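Workshop tips: teaching the arm a small job by hand

A few of us have been showing little arms how to do bench jobs since November, and the same questions keep coming round on a Wednesday evening, so I have put down what works for me. Take what suits you and leave the rest.

Before you start

Clear your wrists and your diary. Guiding an arm through the same small movement again and again is tiring in the way that ironing is tiring, and your last few tries will be ragged if you push on. I do 16 and then put the kettle on. Fiachra Quinlan can do 37 at a sitting and they are all lovely, but he used to ice cakes for a living.

Go through the job with your own hands first, slowly, and notice where you pause. Those pauses belong in the showing too, only shorter.

Holding small things

Pick something with a bit of give for your first goes. A small block wrapped in shiny, crinkly stuff is a good middling test – it gives you creases to look at on the screen, and the bright orange-red ones are very easy to find against a blue background. Bring the fingers in level on both sides, stop when they meet the block, and then close just a touch more. If you squeeze hard from the start you will teach the arm to squeeze hard, and you'll be sorry when you move on to anything soft.

Glossy black parts are the awkward ones at close quarters. The wrist view picks up bright highlights along the rims, and a deep opening in the middle goes so dark that it is hard to judge how far in you are. I turn the bench lamp towards the wall and go by the outer rim.
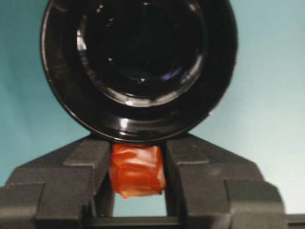
Steering from the handset

If you are using the handset instead of guiding the arm directly, turn the speed down to its lowest setting and leave it there for the whole first week. Elīna Krūmiņa rests both elbows on a folded towel, and her lines are much straighter than mine.

Move one way at a time near the part: across, then down, then close. Further off you can be as free as you like.

Keeping your tries tidy

Throw out the bad ones the same evening, while you still remember which they were. Arūnas Juška once saved 300 without looking and spent a whole weekend sorting them, poor man.

Begin every try from the same resting place, but do shift the part a little between goes, a thumb's width this way or that. Wipe dust off anything shiny with a dry cloth, and put the lids back on the tubs when you have finished.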